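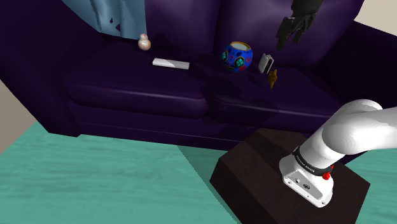
Clavthorpe, September

Rollitz writes control software for robot arms that pick up and put away household things. We started in two rooms above a print shop and now have the whole of the old seed warehouse on Drorkitz Lane, where we also hold our open day each September.

Most of our work is done in simulation first. On the open day the big screen in the front room runs the sofa task, with a white arm on a box-shaped table and five objects laid out along the seat of a purple couch. Visitors choose which object the arm should go for. The blue pot gets asked for most. The small golden figurine is harder, and Cempaka Yusof, who built the room, likes people to try it.

Each session lasts 20 minutes and is led by one of the people who wrote the software. Min-kyu Nam takes the morning groups. Poppy Clegg takes the afternoon ones and will stay on after four o'clock if there are still questions. Last year we had 176 visitors, many of them from the secondary school and the college.

Between sessions we show how a task is tested. The objects are moved to new places on the couch and the task is run again, 1000 times for each version of the software. We put the results up on the wall, including the failed runs, and you are welcome to read them.

Our main product is Jin, a planning program used by small workshops and research groups. Boglárka Gulyás looks after the people who use it and answers the support line herself on most days.

Schools and clubs can also visit on a Friday at other times of year. Groups should be no larger than 20. Parking is at the rear of the building and there is a ramp at the side door. To arrange a visit, write to Mi-kyung Seo at the Clavthorpe office.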